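Der Januar und die deutschen Komposita

Seit vier Jahren wohne ich jetzt in Deutschland, und seit drei Jahren schreibe ich dieses Blog auf Deutsch, damit ich übe. Meine Lehrerin, Danica Bošković, hat damals gesagt, ich soll jede Woche 400 Wörter schreiben und keines davon nachschlagen, bevor der Text fertig ist. An die erste Hälfte der Regel halte ich mich meistens. An die zweite nicht.

Im Januar wollte ich wieder ernsthaft Vokabeln lernen. Ich habe dafür einen Kasten mit Karteikarten, ganz altmodisch, aus Papier. In dem Kasten sind jetzt 1.000 Karten, und ich habe beschlossen, dass ich jeden Morgen 20 davon wiederhole, bevor ich die Nachrichten lese. Am Abend kommt dann das Schwierige: neue Karten schreiben. Ich schreibe nur Wörter auf, die mir wirklich begegnet sind, auf einem Schild, in einem Brief vom Vermieter, im Gespräch an der Kasse. Wörter aus Listen bleiben bei mir nicht.

Zur Zeit sammle ich zusammengesetzte Wörter. In meiner Muttersprache brauchen wir dafür drei oder vier Wörter und eine Präposition, und am Ende weiß man trotzdem nicht genau, was gemeint ist. Im Deutschen stellt man die Wörter einfach hintereinander wie Wagen an einen Zug. Das Wichtigste steht am Schluss, und der letzte Wagen bestimmt auch den Artikel. Als ich das verstanden habe, wurde vieles leichter. Die Haustür ist eine Tür, das Türschloss ist ein Schloss, und der Türschlossenteiser ist maskulin, auch wenn ich ihn in meinem Leben nur einmal gebraucht habe.

Schwierig bleibt das kleine Stück zwischen den Wörtern. Warum heißt es Arbeitszimmer mit s, aber Schlafzimmer ohne? Danica sagt, das Fugen-s kommt oft nach den Endungen -ung, -heit, -keit und -schaft, und bei allem anderen hilft das Ohr. Mein Ohr ist aber erst vier Jahre alt. Ich habe lange Rindsuppe gesagt, weil ich es in Wien so gelernt hatte, und in der Kantine bei Hegazy hat man mich immer freundlich verbessert: Rindersuppe, Rinderbrühe. Beides ist richtig, nur nicht überall.
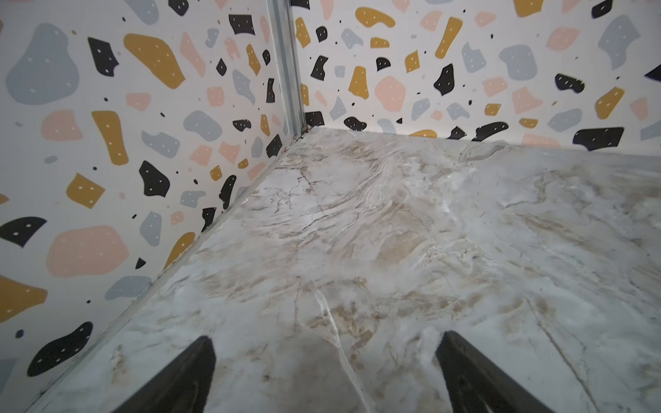 Besonders gern habe ich die Wörter, die einen Stoff nennen und dann doch etwas anderes meinen. Ein Marmorkuchen enthält keinen Marmor, ein Bienenstich keine Biene, und über den Kalten Hund möchte ich lieber nicht nachdenken. Beim Boden ist es komplizierter. Marmorboden würde ich sagen, wenn es Stein ist, aber wie nennt man eine Fläche, die nur so aussieht, blass grauweiß mit beigen und hellbraunen Wolken und dunkleren Adern darin? Ich hatte zuerst »marmorner Boden« auf die Karte geschrieben, und das klingt wie aus einem Märchen. Danica hat mir »Marmoroptik« gegeben, also »ein Boden in Marmoroptik«. Die Optik hatte ich bis dahin für ein Teilgebiet der Physik gehalten. Jetzt sehe ich das Wort in jedem Prospekt: Holzoptik, Betonoptik, sogar Leinenoptik. Dazu gehört auch das Verb »marmorieren«, das man offenbar fast nur als Partizip benutzt. Marmoriertes Papier, marmoriertes Fleisch. Ich habe noch keinen Menschen sagen hören, dass er heute Nachmittag marmoriert.

Mit der Ader ging es gleich weiter. Die Ader ist im Stein, im Blatt, im Holz, im Kabel und im Arm, und dann gibt es noch die soziale Ader und die künstlerische. Eine Karte war dafür zu klein, es sind drei geworden. Auf der dritten steht nur »jemanden zur Ader lassen«, mit zwei Bedeutungen, von denen die eine heute nur noch mit Geld zu tun hat.

Am Donnerstag war ich beim Sprachtisch im Café Plivanora, und dort habe ich gefragt, wer das längste Wort kennt, das er wirklich benutzt. Die üblichen Rekordwörter mit Donau und Dampfschiff waren verboten. Gewonnen hat die »Nebenkostenabrechnung«, und zwar ohne große Diskussion, denn alle am Tisch hatten gerade eine bekommen. Ich hatte »Straßenverkehrsordnung« vorgeschlagen, aber man hat mir nicht geglaubt, dass ich sie benutze. Ich habe kein Auto.

Für alle, die auch mit Karten lernen, noch etwas Praktisches. Ich schreibe den Artikel nicht mehr vor das Wort, sondern auf die Rückseite, in einer Farbe. Vorne steht nur das Kompositum, mit einem dünnen Bleistiftstrich zwischen den Teilen. Wenn ich den Strich falsch setze, merke ich es beim lauten Lesen. »Blumento-Pferde« ist ein alter Witz, den hier jedes Kind kennt, aber ich habe ihn allein entdeckt und war sehr stolz – bis ich ihn meinem Nachbarn erzählt habe.

Bis Ende des Monats möchte ich noch bis zu 80 neue Karten schaffen. Wenn ihr ein schönes zusammengesetztes Wort habt, schreibt es mir bitte in die Kommentare, am liebsten mit dem Satz, in dem ihr es gehört habt. Nächste Woche geht es um Verben mit trennbarem Präfix, und davor habe ich ein bisschen Angst.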